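Most robot hands get serviced too late. I look after one at Skarlow, and I think the finger screws deserve a check every 300 cycles. The Volatell schedule says 1000. 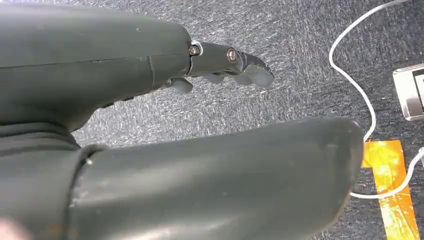 Screw heads at the base joint and the next one along.
A loose screw shows up first as a sloppy grip – by then the joint has worn.

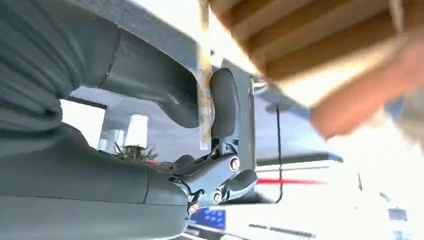

Stergiou disagrees and says constant tightening strips threads faster than work does. Fair enough, so check with a light touch and leave a tight screw alone.
Cables matter too. Ours get a look before every run.

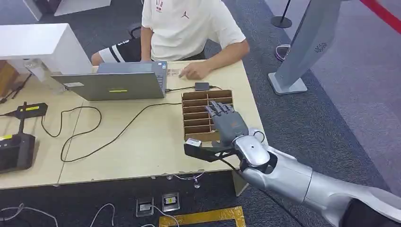
I also keep a paper log, with the cycle count next to each screw. The last entry is 793. 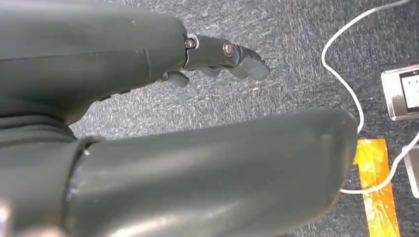 Finger and lower segment, side on.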